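Search tickets Enter keyword Go

Ticket 2103 – maple tabletop, sticky patches after oiling
Posted June 3, 2026 by the workshop desk, Hundton

Hi all, me again with the butcher-block top! I put the Kakon oil on Monday night, two coats, and by morning the right end was lovely and the left end grabbed at my sleeve. I figured I'd rushed it (I usually do), so I gave it another full day. Still tacky.

Tried so far:
– wiped down with a dry cotton rag, no change
– wiped with a little mineral spirits, better for an hour or so, then tacky again
– opened both windows and ran the fan overnight, maybe a bit better?

I haven't sanded yet – I really like how the darker streaks came up and don't want to lose them. The plastic bin is back on the left side for now, with the gray sheet lying flat in the bottom.

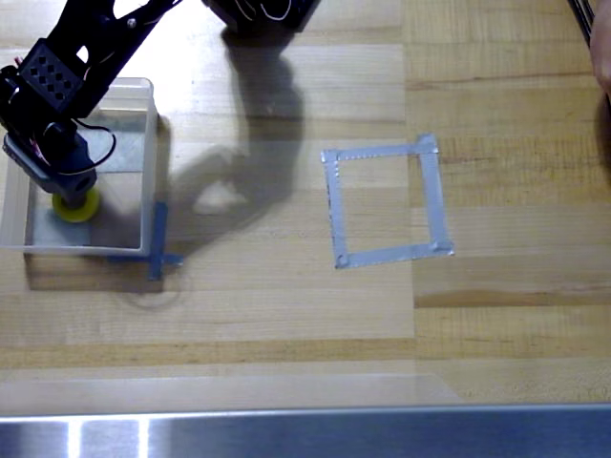

Ultent support wrote back that two coats in one night is too much for maple, and that I should scrub the tacky part with fresh oil and a white pad, wipe it bone dry after 13 minutes, then leave it bare for two days. So the bin moves to the shelf tonight and I'll update on Friday.

Status: open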